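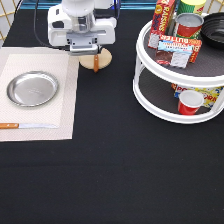 Round wooden board with strap, and the gripper above it.

Wolano Inc.
Minutes of the board meeting, 23rd June
Held in the upstairs room at Godoy, with two directors on the phone

I'm taking these again, so the usual deal applies: if I've got your point wrong, mark it up and send it back before the next meeting. All directors were present or dialed in. The head of product sat in for items 3 and 4, and our outside lawyer joined for item 3 only.

1. Last minutes
Approved with one fix. I'd written that the ad sales contract ran to the end of the year, and it runs to the end of the quarter after that. My mistake, sorry!

2. Numbers
The finance chief took us through the month. Display advertising is a little under plan and search is a little over, so we're pretty much where we said we'd be. There was a long back and forth on whether the sales team in Godoy should be measured on bookings or on cash collected (I lost track of who was on which side, and I think a couple of people switched). We left it at bookings for now. Finance will bring one page on it next time - one page, please.

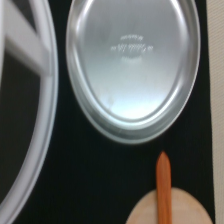

Round silver pan, base up.

3. Larklow
This took up most of the morning. For anyone reading later, Larklow runs the local listings site we've been talking to since spring, and they have 28 employees. They've asked for a 90 day exclusive period in which neither side talks to anyone else. Our lawyer thought that was long but not crazy. Two directors wanted it shorter, one wanted to drop the whole thing and build our own listings, and I said we'd tried building our own once already and it ate a year.

We voted to go ahead with the exclusive period. One against, no abstentions. The director who voted no asked me to record that the objection is to the price and that the Larklow people themselves seem very good. Recorded!

The chief executive will call their founders this week. Nothing goes to staff or press until the letter is signed, and that includes hints.

4. Prutari
Prutari is our mail service, in case the auditors are reading. The new version went to 195 outside testers and the head of product read us some of the comments. People like the faster search and really don't like the new folder colors. I don't either, for the record. Spam filtering still lets through too much on older accounts, and the engineers want another round before launch.

We talked about whether to hold to the launch date anyway. The feeling in the room was no. Product will come back with a new date and we won't announce one before then.

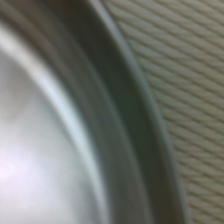

By the Recording Secretary, Wolano Inc.

5. Chair of the audit group
The current chair is stepping down from the audit group but staying on the board, which I was glad to hear. We had one candidate, already a director, and the vote was unanimous. The change takes effect right after this meeting. Legal will file the notice and I'll update the website page.

6. Stock plan
Short one. The renewal needs a shareholder vote, and the wording was sent out ahead of time with 9 pages of notes. Two typos on the second page, both caught. Approved to go in the proxy.

7. Anything else
The phone line dropped twice during item 3, so the directors who dialed in missed part of the lawyer's summary. I've asked for it in writing and will forward it. Someone also asked if we could start half an hour later next time. I'm all for it, but finance has a clash, so I'll send around a couple of options.

To do
Finance: one page on bookings versus cash
Chief executive: call Larklow
Product: new Prutari date
Legal: audit chair notice, proxy wording
Me: lawyer's summary, website page, next meeting time

We closed just before lunch.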